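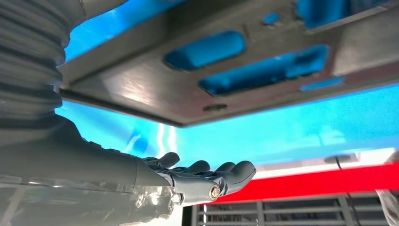 Como arrumar a bancada de inox no fim do dia

Toda quarta-feira é a mesma coisa: chego na Drurevis, olho a mesa e tem cabo em cima de estojo, estojo em cima de caixa e uma pecinha cinza que ninguém sabe de onde saiu. Já perdi uma manhã inteira procurando uma fonte que estava debaixo de uma folha branca! Depois disso montei um jeito meu de arrumar, que leva 60 minutos na primeira vez e bem menos nas seguintes.

O que separar antes

- dois panos de microfibra
- álcool isopropílico num borrifador pequeno
- 12 abraçadeiras de velcro (as de plástico eu aposentei)
- etiquetas e uma caneta que não borre
- uma caixa de papelão com tampa

Passo 1: comece pelo chão

Eu sei, dá vontade de ir direto para a mesa. Mas parafuso que cai no carpete some, e se você esbarrar na cadeira com ele lá embaixo, adeus. Agache, passe a mão aberta bem devagar e só então ligue o aspirador, com uma meia fina presa no bocal -- o que for pequeno fica preso na meia e você recupera tudo.

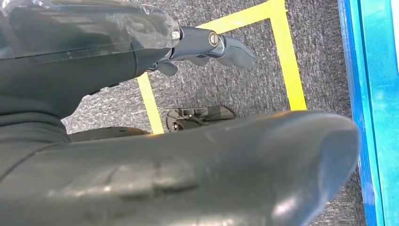 Carpete cinza: bonito, mas esconde parafuso.

Repita nos dois sentidos, principalmente perto dos pés das mesas. O que aparecer vai para um potinho, sem tentar adivinhar de onde veio. Isso fica para depois do café.

Passo 2: olhe o que está atrás e embaixo

Abaixe a cabeça até a altura do tampo e veja o que ficou nos cantos. Uma lanterna ajuda muito.

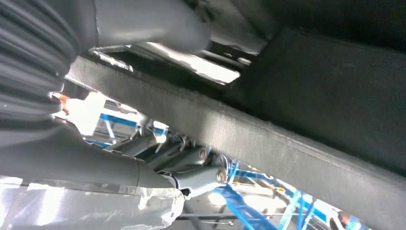

Meu critério para o que fica fora da mesa é simples: se é grande demais para caber numa gaveta, ganha um lugar fixo e pronto. Peça pequena é que dá trabalho. A estrutura de metal azul, com aqueles detalhes amarelos, eu uso como ponto de referência: fico de frente para ela e vou limpando da esquerda para a direita, para não passar duas vezes no mesmo lugar nem pular nenhum. O Nicanor Villalobos faz ao contrário e jura que é mais rápido (não é, já cronometrei).

Passo 3: a mesa
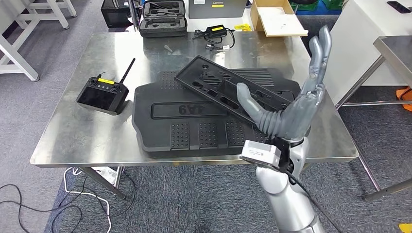

Olga Bustamante

Agora sim. Junte as coisas por tipo, ali mesmo em cima do inox. Bandeja preta moldada, daquelas com áreas de pontinhos em relevo, vai para um lado. Procure o código gravado nela antes de guardar: na nossa dá para ler 4A9, e é isso que eu copio na etiqueta. O painel preto perfurado nunca fica solto por cima dela, vai num envelope próprio, de pé.

Controle remoto com antena: desligue, abaixe a antena com cuidado e confira se os dois joysticks mexem livres. Estojo de zíper com espuma recortada só se fecha depois de conferir recorte por recorte. Se sobrou um buraco vazio, falta alguma coisa, e é melhor descobrir hoje.

Cabo de fonte eu enrolo em voltas de um palmo e prendo com o velcro -- sem apertar. A etiqueta vai perto do plugue.

Passo 4: limpar o tampo

Borrife o álcool no pano, nunca direto na mesa. Siga o sentido do escovado do metal, seque com o segundo pano e espere 8 minutos antes de devolver qualquer coisa. Se ficar marca de dedo, repita só naquele ponto.

As caixas de papelão vão por último, fechadas e com o nome virado para fora.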